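Housekeeping Practice, Course 1303
Handout 4: Care of pillows and bed covers
September 4, 2002

In the last handout we spoke about sheets. Today we take the pillow, which many households forget until it smells.

Filling decides the method. Feather and polyester pillows can usually go in the machine, two at a time so the drum stays balanced. Foam must not go in the machine, it tears when it is heavy with water. Wash only the cover and wipe the foam with a damp cloth.

Read the label first. The Umberg pillows in our practice room have the label inside the zipper, and students often miss it.

Drying is the slow part. Use low heat, stop the dryer every half hour and shake the pillow by the corners. If you find lumps in the middle, it is still wet inside — continue.

For the fold test, bend the pillow in half and let go. A good one opens again by itself. This test is for feather and polyester only. 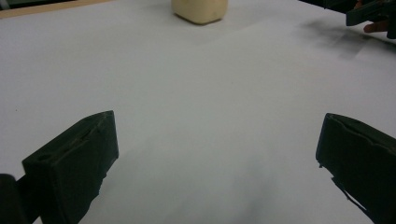

How often should a pillow be washed?
Two times in a year is enough for most people, if the cover is changed every week.

Exercise for next time: read the Kiltura sheet on wool blankets and write down which steps are different from the pillow. Bring it to room 8. The pages on storage are postponed to April.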